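Keep the Old Phone Until It Dies

December 27, 2021

My phone is four years old and I plan to use it for as long as it will make a call. I say this at the end of a month in which every second ad I have seen was for a new one. The stores on Torres Avenue had them in the windows from the first of the month, and the carrier sent me 17 emails on the subject.

I think most people replace their phones too soon, and I think they do it mainly from habit. The carrier sets the contract at two years. The contract ends, a message arrives saying you are eligible for an upgrade, and the word "eligible" makes it sound like something you earned. So you go in and sign again. The old phone goes in the kitchen drawer with the dead batteries and the takeout menus.

I did this myself for a long time. I could not tell you now what was wrong with any of the phones I gave up. One had a slow camera. Another was fine, and I was tired of the color.

The usual argument for a new phone is that the old one has slowed down. Sometimes that is true. More often the phone is full. Mine got so slow in March that typing a text was a chore, and I had started looking at prices. Then I spent an evening taking off apps I had not opened in a year and moving the pictures to my computer. I removed 21 apps, among them a parking app for a city I have visited once. The phone went back to working the way it used to.

The other argument is the battery, and here I have more sympathy. Batteries wear out and there is no way around it. But a battery is a part, and parts can be replaced. I had mine done at Jellau, the repair counter next to the dry cleaner, and the work was finished before my shirts were. It cost less than a tank of gas and a dinner out. I would pay that every couple of years without complaint.

I do blame the companies for some of this. A phone used to have a back you could take off with your thumbnail. You kept a spare battery in the glove box and changed it in the parking lot. Now the case is glued shut, and the owner is told to leave it alone. I would trade a little thickness for a back that opens, and I doubt I am the only one. The makers say customers want thin. Customers were never offered much else.
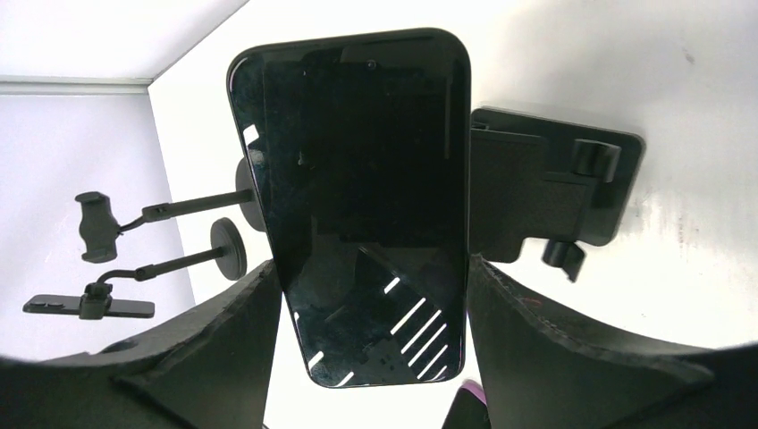
Security updates are the one point where I give ground. When a maker stops sending them, you have a real reason to move on, especially if you do your banking on the phone. My own answer would be to make them send updates for longer. We expect a refrigerator to be supported for more than a few years, and a refrigerator does not hold the passwords to our savings. If a company can sell a phone at these prices, it can keep paying the people who fix the software.

I also hear that the trade-in programs solve the waste problem. I am not convinced. My sister traded hers in through an outfit called Flustell and was promised a good sum. After they looked it over, the sum became a much smaller one because of a mark on the corner. She took it, as most people would, since the new phone was already in her purse. What became of the old one she has no idea. A phone still in use in somebody's pocket is a simpler matter.

There are people who need the latest model. If you take pictures for a living or your job runs on some demanding piece of software, buy what you need. I am talking about the rest of us, who check the weather, text our families, look up recipes and lose at word games. A phone from several years back does all of that.

My nephew, who works at Teltasow selling plans, tells me I am bad for business. He has offered me his employee discount twice. I told him to save it for the day mine stops turning on, and in the meantime I would take a new charging cable — the old one is held together with tape.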